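第4章　シミュレーターの立ち上げと動作確認

この章は、Rodunwood大会の練習に使うシミュレーター「Virar」を部の共用パソコンで動かし、制御プログラム「Sima」をつないで最初の走行を記録するまでの手順です。インストールは第3章で終わっているものとします。

先に断っておくと、Virarの中で成功した動作が実機でも成功するとは考えないでください。去年のチームは、画面の中で棚への接近を続けて成功させたあと、実機では最初の一回で台の縁に乗り上げました。Virarの配布ページには「実機に近い挙動」と書いてありますが、何と比べてどのくらい近いのかは書いてありません。部としては、プログラムの明らかな間違いを見つける道具、という程度に受け取っています。

4.1　用意するもの

・部の共用パソコン(窓側の机のもの。廊下側のものは描画が遅く、時間の記録が信用できません)
・Simaの作業フォルダー一式
・記録用紙、または共有フォルダーの記録表
・前回使った設定ファイルの控え

注意：自宅のパソコンでも動きますが、その結果を部の記録表に混ぜないでください。処理の速さが違うと、同じプログラムでも曲がり始める位置がずれます。どうしても書き込むときは、備考欄に「自宅」と入れてください。

4.2　起動

1. ほかのアプリケーションをすべて閉じます。ブラウザーも閉じます。
2. Virarを起動し、「場面を開く」から練習用の室内場面を選びます。名前の末尾に「_old」が付いたものは、床の摩擦の設定が古いままなので使いません。
3. 読み込みの表示が消えてから、さらに5秒待ちます。表示が消えた直後に操作すると、物体の当たり判定がまだ読み込まれていないことがあります。
4. 「時刻」の欄が0で止まっていることを確認します。すでに進んでいる場合は「リセット」を押してください。
5. 視点を「上から」に切り替えます。

読み込みが途中で止まったときは、Virarを終了してやり直します。二度続けて止まるときは、場面ファイルが壊れている可能性があります。控えから戻してください。再インストールはしないこと。これで直った例を部では確認していません。

4.3　場面の確認

走らせる前に、見た目を一通り確認します。きれいに表示されているかどうかは問題にしません。床の質感がいくら本物らしくても、滑りやすさは別の数値で決まっています。見た目が整っているせいで、物理の設定まで正しいと思い込む人が毎年います。

1. 灰色のまだらの床と、大理石模様の白い面が両方とも表示されているか確認します。
2. 機体を選択し、「接触」の表示を入れます。
3. 機体の輪郭と当たり判定の線を見比べます。大きくずれているときは走行に進まないでください。
4. 一度視点を横に変え、機体が床に埋まったり浮いたりしていないか見ます。
5. 視点を「上から」に戻します。 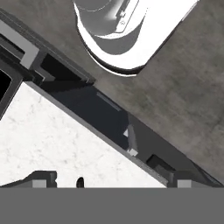
文責：Grakudis工科高校ロボット部　シミュレーション班
2月改訂

白く丸みのある機体は、上からの視点だと実際以上に余裕があるように見えます。下側の曲がった縁に沿った細い暗い線は、床との境目を読む目安になりますが、距離を測る根拠にはなりません。床の手前を斜めに通る暗い色の長い縁についても同じで、どれだけ離れているかは必ず「距離」の数値で読み取ってください。

ここで「当たっていないように見えた」と記録表に書く人がいますが、その記述は後から使えません。数値を書いてください。

補足：視点をいくら動かしても当たり判定は変わりません。都合のよい角度を探すのに時間を使わないこと。

4.4　Simaの接続

1. Simaの作業フォルダーで、設定ファイルの接続先を「virar」に書き換えます。
2. ポート番号を1091にします。設定画面では「1,091」と桁区切り付きで表示されますが、ファイルにはコンマを入れません。
3. Simaを起動します。
4. Virarの画面の右下が「接続済み」に変わるのを待ちます。
5. Simaの側でも接続の表示を確認します。

警告：接続先が「real」のまま起動すると、実機の電源が入っている場合は実機が動きます。シミュレーターを使う前に、実機の主電源を切り、電池を外してください。設定ファイルを書き換えたつもりで保存していなかった、という失敗は現に起きています。画面の表示だけに頼らず、電池が外れていることを目で確かめてから進みます。

補足：Virar側の「接続済み」は、通信が通ったことしか示しません。命令が正しく解釈されているかどうかは、次の節で調べます。

4.5　最初の走行

いきなり課題の動作をさせないでください。うまくいっても、何が正しかったのか分からなくなります。

1. 速度の上限を標準の半分に下げます。
2. 「前進」だけを送り、止まるまで待ちます。
3. 移動した距離を、命令した距離と比べます。
4. 「右旋回」を送り、右に回ることを確認します。左に回った場合は座標の符号が逆です。プログラムの側で符号を足して帳尻を合わせず、設定ファイルの「axis」を直してください。
5. 「停止」を送ります。走行中に送っても止まることを、もう一度走らせて確認します。
6. ここまでが全部通ったら、速度の上限を元に戻し、もう一度手順2から繰り返します。

注意：手順5を省く人が多いのですが、省いた記録は受け取りません。止まらないロボットは大会の車検にも通りません。

4.6　繰り返し試験

課題の動作は、同じ設定で40回を超えて走らせてから結果を書きます。少ない回数の成功率は、たまたまの影響が大きすぎます。

1. 「乱数の種」を「毎回変更」にします。「固定」のままだと、同じ走行を何度も再生しているのと変わりません。成功率が十割と出たら、まずここを疑ってください。
2. 初期位置のばらつきを「中」にします。
3. 「連続実行」を押します。
4. 終わったら、成功した走行と失敗した走行の両方の記録を保存します。
5. 失敗した走行を再生し、時刻と様子を備考欄に書きます。

途中で設定を変えたら、それまでの回数は数え直しです。「少し変えただけ」も変更に入ります。失敗した走行を「読み込みの不具合」として除くときは、ログの該当箇所を必ず貼ってください。ログがなければ失敗として数えます。

4.7　よくある表示と対処

「timeout」と出る
Simaの起動が早すぎます。Virarを先に起動し、4.4からやり直します。

機体が小刻みに震える
計算の刻み幅が粗い可能性があります。刻み幅を一段細かくして試します。震えが消えたとしても、実機の震えの原因まで分かったことにはなりません。両方を同じ欄に書かないでください。

機体が床を突き抜ける
4.3の手順4を飛ばしていませんか。確認したうえで起きる場合は、場面ファイルを控えに戻します。

記録の時刻が飛ぶ
ほかのアプリケーションが動いています。その走行は破棄します。

説明書どおりにやったのに動かない
この説明書が間違っている可能性もあります。どの手順で何が表示されたかを書き、班の共有フォルダーの「訂正」に入れてください。「動きません」とだけ書かれたものには返事をしません。

4.8　終了

1. Simaを終了します。
2. Virarの記録を共有フォルダーに写し、開けることを確認します。
3. Virarを終了します。「場面を保存しますか」と聞かれたら「いいえ」を選びます。
4. 設定ファイルの接続先を「none」に戻します。
5. 記録表に使用した場面の名前と終了時刻を書きます。

実機での確認は第5章の手順に従ってください。この章の記録表がそろっていない班には、実機の電池を渡しません。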